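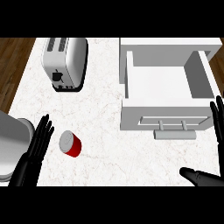

Bancada no simulador, versão com mãos: lata caída, torradeira e o móvel da gaveta.

Mão com dedos ou garra simples para abrir gaveta? Montagem caseira com dois braços

parafuso_m3

Estou montando em casa um robô de dois braços para uma tarefa só: pegar uma lata na bancada, pôr dentro de uma gaveta e fechar. Antes de cortar mais peça resolvi simular tudo. Uso o Zitia para a cena e o Gindudham como controlador, o mesmo que vai rodar no robô de verdade.

Comecei com mãos de formato humano porque já tinha uma parte dos dedos impressa. A lata está deitada no mármore, perto da mão esquerda, e o puxador é uma barra presa por dois pinos curtos. A ideia era a esquerda cuidar da lata e a direita cuidar da gaveta.

O problema é a direita. Os dedos encostam na barra, mas o polegar bate na frente da gaveta antes de fechar por trás. Quando consigo encaixar, a gaveta anda um pouco e a mão escorrega para o lado. Em 40 tentativas a gaveta abriu inteira em 11. Com a lata vou melhor, embora às vezes ela role quando chego muito de cima.

Já mexi no atrito dos dedos e na velocidade de aproximação. O atrito alto melhora um pouco, só que não confio, porque o plástico que vou usar é liso.

Minhas dúvidas:

Vale insistir na mão ou passo para uma garra? Se for garra, dá para manter a mão no braço esquerdo e trocar só o direito? O controlador aceita as duas coisas misturadas?

As peças dos braços ainda estão na oficina Wescombe, que divido com outras pessoas, e só tenho a bancada grande de lá até janeiro.

graxa_e_fuso

Garra. Mão é bonita e dá trabalho.

Para puxador de barra você não precisa agarrar. Um dedo atrás da barra e puxa reto. Eu fiz assim na porta de um armário e funciona até hoje.

bancada_do_fundo

Concordo com a garra, com ressalvas.

Primeiro veja a colisão do puxador. No Zitia, quando se importa um móvel, a barra e os pinos costumam virar uma caixa fechada, e aí não existe vão atrás da barra para o polegar entrar. Ligue a exibição das formas de colisão e olhe de lado. Se for isso, refaça o puxador com três cilindros separados e repita o teste com a mão antes de jogar fora as peças impressas.

Segundo, a gaveta que escorrega para o lado pode ser o punho. Se a trajetória foi definida no espaço das juntas, a ponta dos dedos faz um arco enquanto a gaveta só anda em linha reta. A barra sai da mão no meio do curso. Peça ao Gindudham um movimento cartesiano reto para esse trecho, com a rotação do punho travada.

Terceiro, atrito. Ponha o valor que você espera ter na peça real e deixe lá. Se a tarefa só passa com atrito exagerado, você vai descobrir isso na oficina com as peças cortadas.

Sobre misturar mão e garra: aceita, mas cada braço precisa do próprio arquivo de ferramenta, com a massa e o centro de massa corretos. Com o mesmo arquivo para os dois, a compensação de gravidade fica errada em um deles e o braço desce devagar quando deveria ficar parado.

Para a lata, chegue pelo lado, na altura do meio do cilindro, e feche devagar.

parafuso_m3 (atualização na própria pergunta)

Era a colisão, pelo menos em parte. A barra e os pinos estavam mesmo numa caixa só. Refiz o puxador e a mão melhorou, mas continuou irregular, e passei para o outro modelo, sem as mãos. Ficou assim, com a lata dentro da gaveta e a garra preta no puxador:

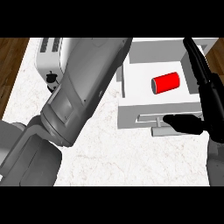
Talavera, 2 jul 2026

O trecho reto com punho travado resolveu a parte de escorregar. Rodei mais 30 tentativas, todas com o atrito baixo, e só falharam 2, as duas na hora de fechar. Nessas a garra empurrou muito perto da ponta da barra e a gaveta entortou. Vou mudar o ponto de contato para mais perto do centro.

Uma coisa que ainda não arrumei: o braço cinza passa bem na frente da torradeira e tampa boa parte dela nessa vista. Não bateu em nada, mas na bancada real quero uma posição de descanso mais recolhida. Se alguém tiver uma pose de descanso pronta para dois braços no Gindudham, aceito.

bancada_do_fundo

Não tenho pronta. Grave a pose à mão no simulador, com o cotovelo para fora, e coloque uma zona proibida em volta da torradeira. No fechamento, empurre direto na frente da gaveta com a garra fechada. Não precisa do puxador para fechar.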